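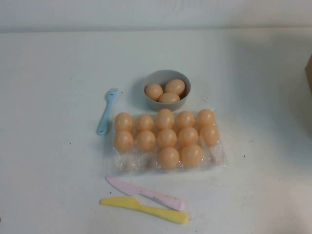 Cocinita de juguete Seltier: opinión después de cuatro meses

La compramos en diciembre para mi hija, que tenía entonces tres años recién cumplidos. Costó 132 euros en la tienda Pamer, con el envío incluido. Dudábamos entre esta y la Mimix, que es más barata pero viene sin horno.

El montaje lo hice yo solo una noche, de nueve a once y media. Son 51 tornillos, todos iguales menos los de las bisagras, y las instrucciones van en dibujos bastante pequeños. El paso de la encimera está mal explicado: hay que presentar primero el fregadero y apretar después, o no encaja.

Una vez montada es firme. Mi hija se apoya en la puerta del horno y no ha cedido. El grifo gira, pero el mando izquierdo se salió a las pocas semanas y lo pegué con cola.
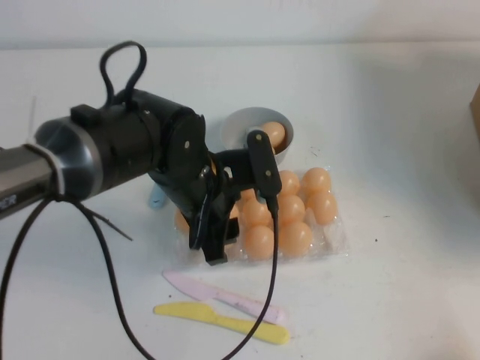
Los accesorios se venden aparte, y eso me parece lo peor de la marca. La cocina llega con una sartén y nada más. Un vecino, Idris Hopkin, nos pasó un juego de cazuelas de Makhubela que ya no usaban sus hijos y caben bien en el armario de abajo -- el de arriba es poco profundo y solo sirve para platos.

El color es un verde claro que se limpia con un paño húmedo. La pegatina de los fogones ya se está levantando por una esquina.

Le pongo un siete. Si la encontráis rebajada merece la pena; a precio completo miraría también las de segunda mano.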